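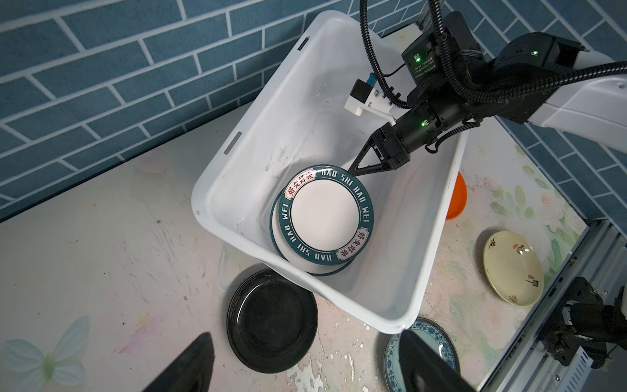 Zuletzt geändert: im Oktober

Über uns

Wir sind die Robotik-AG, und unser Projekt heißt Tavau. Den Namen hat sich eine achte Klasse vor Jahren ausgedacht, was er bedeutet, weiß keiner mehr so genau, aber er steht auf unseren T-Shirts und bleibt deshalb auch!

Zurzeit dreht sich bei uns alles ums Geschirr. Klingt langweilig, ist aber richtig knifflig: Der Arm soll mit seinem Greifer Teller am Rand fassen und aus der weißen Wanne holen, auch wenn zwei aufeinanderliegen. Dafür haben wir von zu Hause mitgebracht, was die Schränke hergaben – die Teller mit dem Schriftzug "HAO SHI HAO WEI" auf dem dunklen Rand mögen wir am liebsten, dazu kommen der schwarze, der blau-weiße und die orange Schale. Ein glänzender schwarzer Teller ist für die Kamera übrigens viel gemeiner als ein bunter.

Im letzten Halbjahr haben wir 200 Durchgänge aufgezeichnet, 169 davon konnten wir fürs Training gebrauchen. Beim Rest hat meistens jemand am Steuergerät gelacht oder das Kabel hing im Weg (ja, ich war auch dabei).

Im Frühjahr fahren wir zum Gastusero-Wettbewerb, da muss der Tisch in sechs Minuten abgeräumt sein. Die Firma Storport hat uns die Aluprofile geschenkt, vielen Dank dafür!

Mitmachen können alle ab Klasse sieben. Programmieren müsst ihr vorher nicht können, das lernt ihr bei uns, Löten auch. Wir treffen uns jede Woche um 14:30 Uhr im Werkraum neben der Mensa. Kommt einfach vorbei, und wer noch einen alten Teller übrig hat, bringt ihn mit.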